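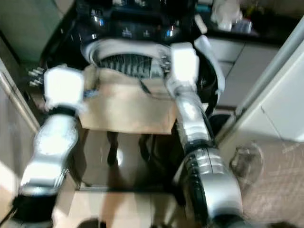

**wlondono** wrote:

Check the water level before you blame the detergent. Top loaders that sense the load by weight will underfill on towels almost every time, and then the soap has nowhere to go. That's where your gray film comes from.

I'm Wilson Londoño on the old board, for anyone who remembers the hard water thread.

---

**pressbar_212** wrote:

I don't agree that it's the water level. OP said in the first post that the film shows up on shirts too, and shirts don't soak up enough to matter. Film on everything is buildup. It's fabric softener nine times out of ten.

OP, are you using softener? And how much detergent, in actual tablespoons, not "to the line"?

---

**marlow_k** (original poster) wrote:

Yes to softener, every load. Detergent is the Gonari powder, one full scoop. I measured the scoop after reading your post and it holds 5 tablespoons. Cold water for everything except sheets.

I should have said this earlier — the building switched water suppliers in July. I don't know if that matters.

---

**pressbar_212** wrote:

Five tablespoons is a lot. Drop to two and skip the softener for a month.

---

**wlondono** wrote:

Powder in cold water is your other problem. It doesn't dissolve all the way on a short cycle. Put it in the tub first, let it fill for a couple of minutes, then add the clothes. Or dissolve it in a pitcher of hot water and pour that in.

I still say use the deep fill setting. If the machine doesn't have one, pick the bulky or bedding cycle. Mine uses a lot more water on bulky and the towels come out clean.

---

**tansy** wrote:

Bulky on mine spins so slowly that everything comes out dripping. I wouldn't tell people to use it for regular laundry. You just move the problem to the dryer.

---

**wlondono** wrote:

Then run a separate drain and spin at the end. It takes eight minutes.

---

**tansy** wrote:

Eight minutes on top of a cycle that's already over an hour. Some of us share a laundry room and there's a line.

---

**gilroy77** wrote:

Changing water suppliers can matter. If the new water is harder, the same scoop of powder works less well and leaves more behind. Get a pack of test strips from the hardware store and dip one. It costs a few dollars and you'll know instead of guessing.

If it's hard, cutting detergent down to two tablespoons could make the clothes dingier. You'd want a water conditioner in there along with it. Comuvia makes one in a box, and the store brand is fine too.

---

**pressbar_212** wrote:

Fair point on the hardness. I was assuming the water was normal. Softener still needs to go. It coats towels and they stop absorbing, and then people add more of it because the towels feel stiff.

---

**marlow_k** wrote:

Strips came back hard, second from the top of the chart. So that's one answer.

What do I do about the stuff that's already gray? I have 24 cloth napkins that were white in the spring and I'd like to save them if I can. They're plain cotton, no trim.

---

**gilroy77** wrote:

Soak them. Bathtub or a big bucket, the hottest tap water you have, a conditioner that's safe for cotton, and a little detergent. Stir every hour or so until the water cools. It will look bad. Then wash them with no detergent at all and an extra rinse.

Check the directions on the conditioner box for the amount. I've seen people double it and end up with a white powder on everything.

---

**wlondono** wrote:

Agree with the soak. Hang them in the sun after if you have a place to do it. And run the washer empty on hot once before you put them back in, with the lid down and a washer cleaner. There's probably residue under the rim and behind the tub, and you'll just put it back on the napkins.

---

**tansy** wrote:

One thing Wilson and I do agree on. Wipe under the rim by hand too, with an old toothbrush. The cleaning cycle on mine doesn't reach up there.

---

**marlow_k** wrote:

Did the soak yesterday. The water went the color of weak tea. The napkins are better but not white — I'd call them cream. Two with wine stains didn't change at all.

Towels did one wash with conditioner, two tablespoons of powder, no softener. They're stiffer than I'm used to but they dry my hands now.

---

**pressbar_212** wrote:

Stiffness eases up after a few washes. Shake them hard before they go in the dryer. I'd soak the napkins one more time before you decide on them.

---

**gilroy77** wrote:

For the wine ones use oxygen bleach, not chlorine. Overnight, warm water. Post back after.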